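Acceptance checklist, Tallar two-arm tabletop kit (trial unit)
Filled in 2018-01-10, against the Ernico supplier sheet. Comments are mine and so are the coffee rings.

1. Base bolted or weighted. PASS.
Four bolts, four washers, and a fifth washer in the bag to keep me awake.

2. Stop button reachable from the operator's side. PASS.
Reachable by me. Try it again with someone shorter.

3. Stop button stops both arms. PASS.
Pressed 11 times. The sheet asks for 5, but I was enjoying it.

4. Payload label present on each arm. FAIL.
Left arm says 500 g. Right arm says nothing and would like to be trusted.

5. Cable slack and snag points. PASS WITH COMMENT.
See item 6.

6. Work area and grippers, mixed-goods task.

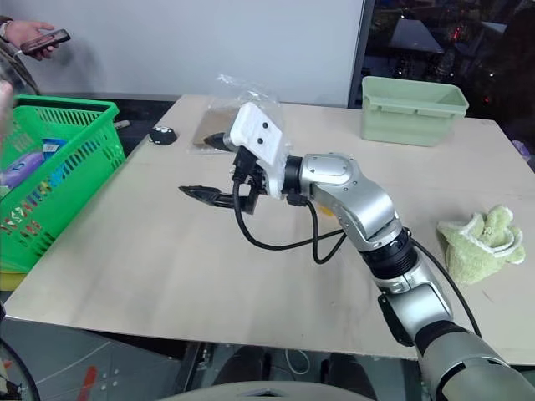
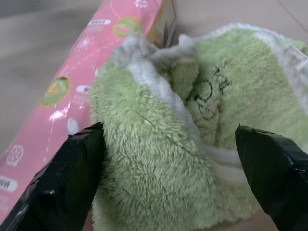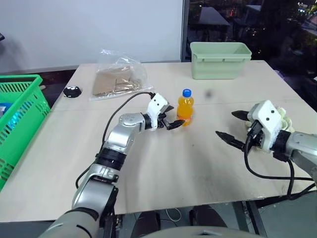 The sheet gives cables one line, "ensure tidy," and I have a longer opinion. Slack has to allow for full reach at the elbow and wrist, and Ernico supplies a single length for every mounting height, so anyone with a low bench gets the surplus. The loop hanging from the gripper comes down across the tabletop in the first picture, right where the goods go. I want it clipped to the forearm, with clips included in the price. I also want the finger covering written up as a wear part. The black tape on the right finger is already a bit frayed along its top edge, and the manual has no entry for tape of any kind, let alone how often to change it. Marked down as COMMENT until Mahasneh, who sell the service plan, put an interval in writing.

7. Grip force limit set before first run. PASS.
Default is sensible. The menu it lives in is not.

8. Operator's hands clear during motion. COMMENT.
Add floor tape. Signs have been tried at Musberg and were used as coasters.

9. Spare parts on site. FAIL.
Quoted 195 for a finger set, delivery in March. Ask what we are meant to do in February.

10. Manual matches the unit supplied. FAIL.
Covers the one-arm version, with "repeat for other arm" at the end.

Result: conditional. Recheck 4, 9 and 10 before signing anything. Item 6 can ride if the clips turn up.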